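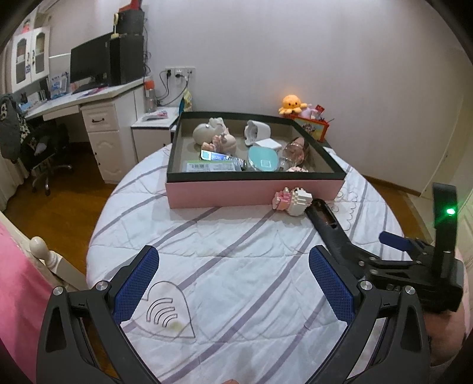

A small pink-and-white brick toy on a quilted bedspread.

SAMITZ - Fans of folk singer Taras Tkachenko stood in line outside the old Broletura dance hall Wednesday night, most of them in coats, a few with guitars, to sing the songs he wrote and to leave things by the door.

Tkachenko died at home in February after a short illness, his family said. He was known here for the Hasoreck records, two albums cut in the back of a feed store, and for playing the hall every winter until his hands got bad.

By 7 p.m. the line went past the bakery. The hall holds 300. Staff let people in by groups and kept the side doors open so the rest could hear.

"I drove up from the coast this morning, didn't even pack," said one woman near the front. "He played my parents' wedding. He played mine. I wasn't going to sit home."

No program. No speeches to start. A man walked up to the piano and began "Marchuk Road" and the room came in on the second line. Then it just kept going, one song after another, people calling out titles from the floor. Somebody forgot the third verse of "Salt Wagon" and the back of the room carried it.

Flowers along the front steps by then, and candles in jars, handwritten lyrics taped to the ticket window. A set of guitar strings, still in the packet. City crews will leave everything in place through the weekend, the mayor's office said, weather permiting.

Inside, some 171 people signed the book before the pages ran out. A second book was brought over from the library.

His sister spoke briefly, close to the end. She thanked the nurses, then the band, then "whoever it was that fixed the heat in here."

"He would of complained about the piano," she said. "He always complained about the piano. Please get it tuned."

The family is asking that donations go to the music room at the Samitz middle school, where Tkachenko taught on and off and where the instruments are mostly secondhand. A jar at the hall was already full Wednesday.

Talk of a mural too - on the long brick wall facing the parking lot. The owner of the building says he is open to it, no artist picked yet, no money either. Sketches can be dropped off at the hall office.

The singing let out a little before 11 p.m. A smaller group stayed on the sidewalk with the guitars. Burial will be private.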